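**Ticket: double bookings + missing breakfast on Prerholm rooms**
Opened August 12, 2022 by Jonalyn Dalisay, front office
Status: open, see bottom
Priority: high (weekend arrivals)

**What's wrong**

Guests booking through the Bastos channel get a confirmation for a sea view double, then show up in our system as garden double, no breakfast. Rate is right, room type wrong. Also two bookings landed on the same room for the same night. Both guests have a valid confirmation so we can't just bounce one.

Property is Prerholm only. The Wisura side is fine, I checked the arrivals list for tonight and tomorrow and everything matches.

**What I tried first**

- Logged out and in. Nope.
- Forced a full rate sync from the channel page. Ran, said complete, same result.
- Closed sea view doubles on Bastos by hand so no new ones come in. This one worked, they show sold out on the public page now.
- Moved the second double-booked guest to a junior suite at no charge. Note is on the reservation, please don't remove it.
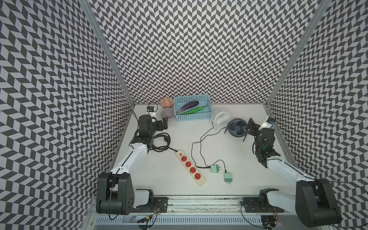
**Log**

10:15 — Called channel support. On hold forever. They say our mapping "looks normal" from their end. Asked them to send me what they see, waiting.

10:50 — Got their export. Sea view double is mapped to code SVD. Ours is SVD-B since the breakfast change. So the channel sends SVD, our side doesn't find it and drops it into the first double it does find, which is garden. Explains the missing breakfast too, garden double is room only.

11:05 — Who changed the code? History says it was edited during the rate cleanup, no user name, just "system". Not chasing that today.

11:20 — Tried to rename SVD-B back to SVD. Error: code in use. There's an old inactive room type still holding SVD. Can't delete it either, it has past stays attached. Of course.

11:40 — Asked Bandier (they do our booking software) if the old one can be renamed instead of deleted. Sent them the error text and both room type pages.
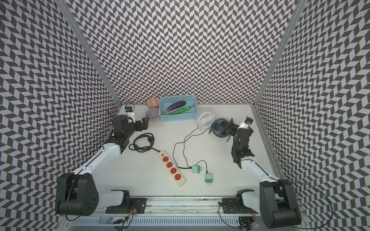
12:30 — Bandier called back. Yes it can be renamed but only from their admin side, and it'll lock rates for roughly 20 minutes while it rebuilds. Told them not before 2, we have a coach group checking in and the desk needs to be able to change rooms.

1:10 — In the meantime pulled every Bastos booking made since the change. Went thru them one at a time against the confirmation emails. Four wrong in total, incl. the double booked pair. Fixed room type and added breakfast on all of them. Reprinted the breakfast list for the kitchen and threw out the old one — if anybody has a copy from this morning it's wrong.

1:35 — One of the four is a guest who already checked in last night and was put in a garden room. She hadn't complained, just asked at the desk why breakfast was on her bill. Took the charge off, offered to move her. She'd rather stay where she is, wants a late checkout instead. Given, 3 pm.

2:20 — Coach group in. Told Bandier go ahead.

2:45 — Rates back. Old type is now SVD-OLD, ours is SVD. Bastos page still shows sold out, good, leaving it closed until tested.

2:55 — Test booking, one night in September, sea view double. Came through as sea view double, breakfast included. Cancelled it, and the cancelation came through too.

3:10 — Second test, this time with a child and an extra bed. Room type right, breakfast right, extra bed missing. Ugh. Could be the same kind of problem, the extra bed has its own code and that was touched in the same cleanup.
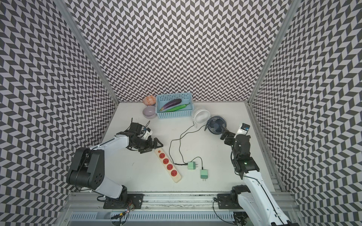 3:25 — Checked the add-on list. Extra bed on our side is XB1, channel sends XBED. No old entry in the way this time so I just added XBED as a second code. Saved fine. Reran the test, bed shows up now, price is correct.

3:40 — Reopened sea view doubles on Bastos, but with 2 rooms held back til Monday in case something else turns up.

**Still to do**

- Night desk: look at each new Bastos booking as it comes in, compare with the email. Wrong room type = call me, don't fix it yourself, I want to see it first.
- Bandier to tell us if parking and airport pickup codes were changed too. Asked, no answer yet.
- Guest in the junior suite: make sure the minibar isn't billed as suite package.
- Garden doubles look fuller than they are on the weekly report becuase of the wrong bookings. Report needs to be run again before the revenue call.

Leaving ticket open over the weekend. Will close if no new mismatches.

— Jonalyn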